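3.2 Mixed bags, single bags, and the problem of tall vegetables

When I started going through the shopping diaries I thought the bag would be the boring part. My plan was to write down what people bought, how long it lasted and what they threw out, and the bag would be a column in the spreadsheet that I'd probably drop before the analysis. Then the November diaries came in and I kept finding notes in the margins about bags (too small, too slippery, "the leaves won't go in," "put the lemons with the greens again, sorry"), and I went back and coded every entry a second time with the bag as the main unit. That gave us 1095 filled bags holding 2739 separate pieces of produce, from 40 households in Cifuentes and Cusside.

I sorted the bags into two rough kinds. A single bag holds one sort of thing, however many pieces of it there are. A mixed bag holds two sorts or more, and it was much more common than I'd guessed from the store interviews, where nearly everyone told me they keep things apart. They do keep things apart at the store! It's at home, on the table, that the sorting falls to pieces. Somebody wants one bag in the fridge drawer in place of three, so the big green thing goes in first and the round things get dropped in around it.

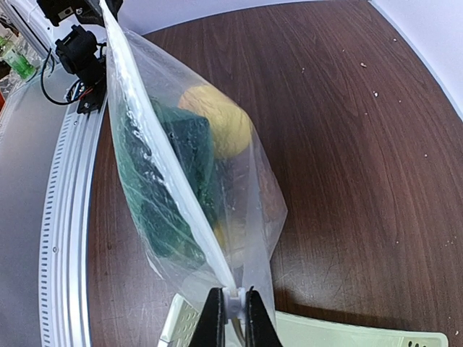
Order matters a lot here, and the diaries are pretty clear on it. People who put the long or leafy item in first tended to write that the rest "found their own place." People who began with the round items wrote about pushing, turning the bag, taking everything out and starting over. Thin clear film makes this worse in one way, as it clings to itself and has to be peeled open, and better in another, because you can see which corner still has room. I'd expected people to complain about the film. A few did, but plenty more said they liked being able to tell what was in there a week later without opening anything.

The second issue is what I ended up calling the neck. Once a bag is more than half full, there's a point where you have to decide whether to gather the top and close it or leave it open. Abundio Cervantes, who did the second round of coding with me, noticed that people hardly ever write down this decision unless something sticks out. So we went back through a subset of 200 bags where the diary mentioned the top in any way and marked each one as closed, folded or open. Folded was the hardest to agree on. My "folded" was often his "open," and we settled it by asking whether the diary keeper had done anything on purpose. If the top had just flopped over, we called it open.

Tall vegetables nearly always ended up in the open group. Bok choy is the one I'd point to (Figure 3), together with leeks and celery. The heavy white end goes down into the bag, which helps it stand, and the leaves stay out in the air. Some keepers saw this as a failure and cut the tops off so that the neck would close. Others did it that way deliberately and told us the leaves are what you grab when you lift it out. I don't have a favorite here, although I've gone over to the second camp at home.

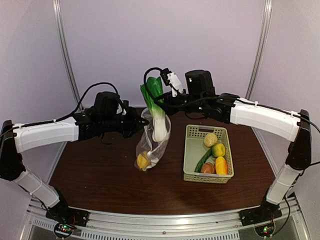

Figure 3. Bok choy in a clear plastic bag with its leaves out of the opening, next to a light green basket of other produce.

Baskets turned up in the diaries more than we'd planned for, and our first coding sheet had no box for them. For many households the basket is the waiting area. Things come out of it to be bagged, or come out of a bag and go into it because they'll be eaten soon. We added a "basket" code partway through and then recoded the earlier diaries with it, so the totals in this section can be compared across the whole period. The Truvness sheets, which we used for the first pilot, don't have the code and I've left them out.

One thing I couldn't sort out from the diaries is bag size. Keepers wrote "small" or "the usual one," and the usual one in Cifuentes is clearly not the usual one in Cusside. We'll hand out marked bags in the Tornik follow-up, and the closed, folded and open codes will stay as they are so that the two sets line up.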